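Home Products End effectors Garment handling Support Contact

Reading time: 8 minutes

Flona long-finger set for soft goods: good practice and conformity notes

The Flona finger set is a pair of slim black fingers for two-finger parallel grippers, intended for caps, gloves, folded towels and similar light textile items. It is sold by Garnalska in one length. These notes cover what the integrator has to settle before the fingers are put to work on a bench cell with one or more arms. They do not replace the mounting sheet, part no. 331, which is supplied in the box.

Status of the product

The fingers are a component. They carry no safety function and have no declaration as a complete machine. ISO 10218-2 applies to the cell as a whole, and the risk assessment remains with the integrator. Where people share the bench with a moving arm, ISO/TS 15066 should be read alongside it. Fitting the fingers to a cell that has already been assessed counts as a change of end effector - the assessment must be reopened and the tool data re-entered.

Picking sewn headwear

Caps are a useful test item because the stiffness changes across a single piece. The brim is firm, the crown collapses, and the seams and the top button give local hard points. Set the closing force on the softest panel the job includes. A force tuned on the brim will crease the crown and may mark pale fabric.
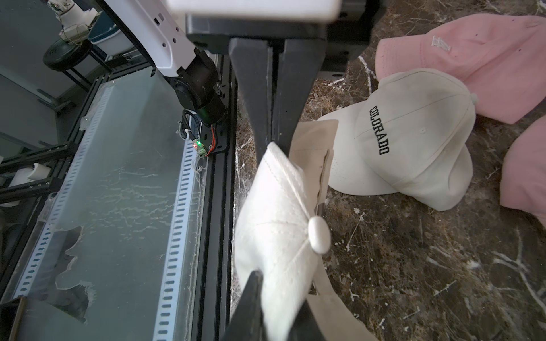
White cap held upright in the gripper, further caps on the bench.

Where two arms work over one surface:

- Define a separate work zone for each arm, with any overlap under interlock.
- Record the finger length in the tool data of the arm that carries them. Do not copy the file across.
- Keep cable loops clear of the swept volume at full wrist rotation.
- Check indicator lamps on exposed boards before each run and log any change.

Overlapping items

Items that lie across one another should be taken from the top down. A grip on a covered item drags the one above it, and the second item can then leave the bench outside the planned zone. Treat this as a dropped load in the risk assessment even where the item weighs very little.
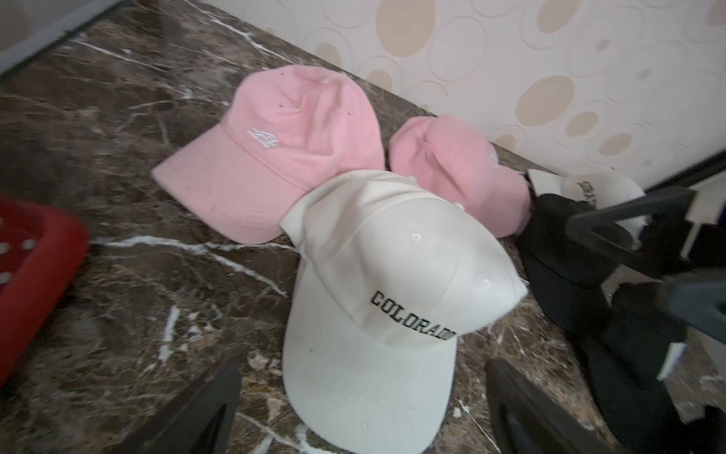
Finger tips either side of a cap brim, pink caps partly beneath the crown.

Polished surfaces need a slower final approach. Set a clearance of 2 mm between finger tip and bench, and confirm it with a feeler gauge at the four corners of the work zone. Glossy or strongly veined tops can upset depth sensing, so the clearance should never rely on the camera alone.

Inspection

Inspect the fingers every 246 hours of running time. Reject any finger with a chipped tip or a burr that catches a cotton thread drawn along the edge. Replace in pairs only. At the Trolthorpe bench, fingers have gone more than 8 months between replacements on cotton goods.

Records should be kept with the cell file and should name the person who signed off the force setting. A blank form, prepared by Tamer Saab, can be requested from support. Customers using the Montoya quick-change plate must also note the plate serial number, as the plate adds to the tool length.

Last updated: January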